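Conveyor tracking

Conveyor tracking is a function of an industrial robot control system that allows a robot to work on parts while they are being carried past it on a moving conveyor. The robot's target positions are defined in a coordinate frame that travels with the belt, and the controller updates that frame continuously as the belt advances. The function is used mainly in packaging, food handling, painting and light assembly.

Principle of operation

A tracking system needs to know where each part is and how far it has traveled. Belt travel is usually measured by a rotary encoder fitted to the conveyor drive or to a wheel that rests on the belt surface. The position of the part is established once, at an upstream point, by a light barrier or a camera. From that moment the controller adds the measured belt travel to the recorded position, and the part is followed by calculation alone until it leaves the robot's working area.

The working area is normally divided by two limits. A part that has not yet crossed the first limit is held in a queue. A part that crosses the second before it has been picked is released from the queue and passed to the next robot, or to a collection bin at the end of the line.
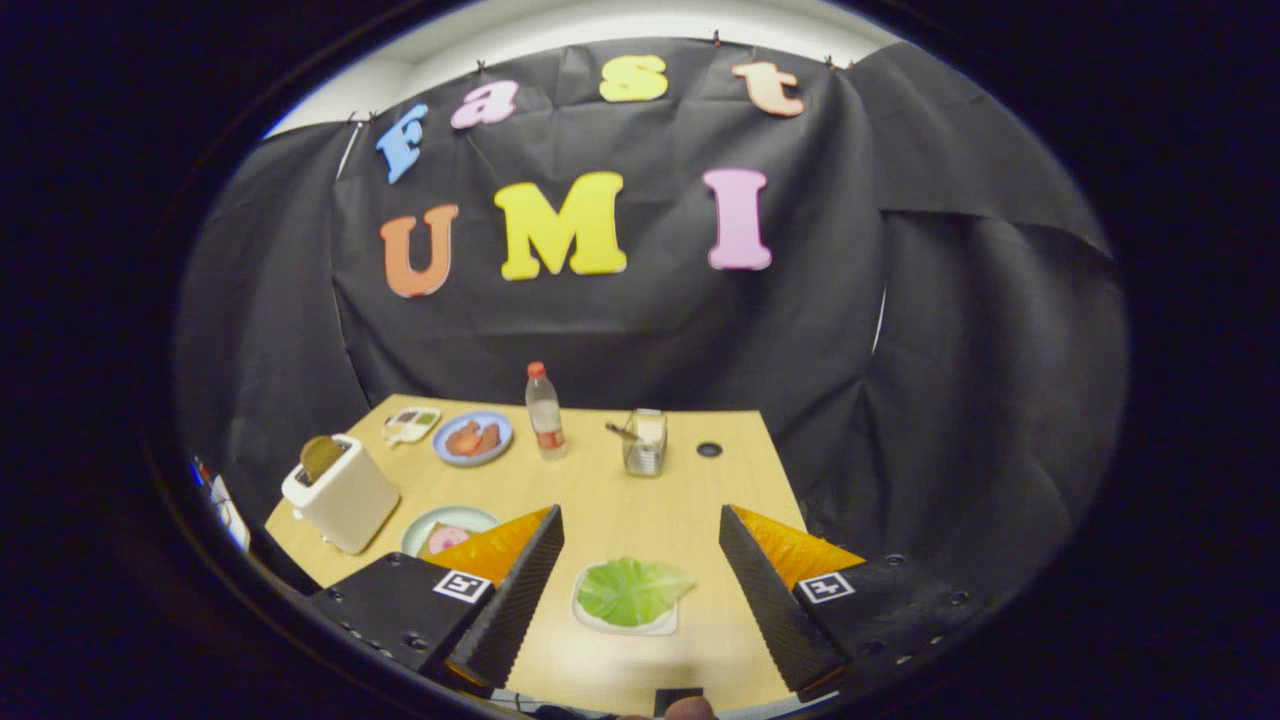 Calibration

Two quantities must be determined before a line can run. The first is the scale factor, which relates encoder counts to belt travel. The second is the orientation of the belt with respect to the robot base. Both are commonly found by touching a marker on the belt with a pointed tool, moving the belt forward and touching the same marker again. Errors in the scale factor grow with distance, so the two readings are taken as far apart as the robot's reach permits.

Belt stretch and slippage are the most frequent causes of drift. An encoder mounted on the motor shaft does not register slippage between the drive roller and the belt - a measuring wheel does, although it may itself skip on a dirty surface.

Example of use

The packaging plant operated by Ljungberg at Stesholm uses conveyor tracking on a line with 4 robots, supplied by Skodia and controlled by the Zirkon software package. The belt runs at 300 millimeters per second, and the line is rated at 3,075 parts per hour. Under the original arrangement, the first robot took every part within reach and the last stood idle for much of the shift. A revised queue, designed by the engineer Kerstin Öberg and introduced in July, assigns parts to the robots in turn.

Limitations

Tracking accuracy depends on steady belt motion. Sudden starts and stops produce a lag between the encoder reading and the movement of the arm, and most controllers apply a filter or a fixed time offset to reduce it. Tasks that involve contact force, such as inserting a pin, remain more difficult on a moving belt than picking or spraying, and are often carried out with additional sensors at the wrist.

See also

Machine vision
Rotary encoder
Visual servoing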